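The Last Bus to Flullham

My mother sold the house in March, and she sent me to get the piano stool. Only the stool. The piano went already to a school in Rondard, and the school did not want the stool, so it stayed alone in the front room like a guest who did not hear that the party is finished.

I took the bus from Brastum at noon. The driver asked if the stool will need a ticket on the way back. I said I did not know. He thought about it for a long time and said it depends on the driver.

In the house it was cold. I sat on the stool and turned around once, as I did when I was a child, and it made the same noise. Under the seat I found my height, written in pencil, 130, and beside it another number, 127, in a hand I did not know. I am an only child.

I called my mother. She was quiet, and then she asked if the bus was on time.

"Who was 127?" I said.

"Bring the stool," she said. "I will make soup." 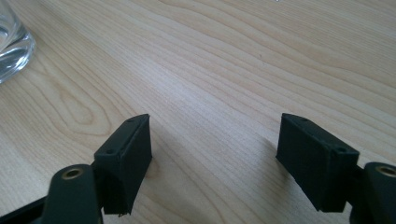 Brastum Evening Writing Club, Spring Pages

The table in her new kitchen is smaller than the old one. She put the stool next to it and not under it. We ate the soup. She told me the name then, and how he came every summer to practice, until one summer his family moved to Warraich and did not write.

"He was better than you," she said.

"At the piano?"

"At sitting still."

I washed the plates. When I came back she had turned the stool over on her knees, and she was looking for her glasses.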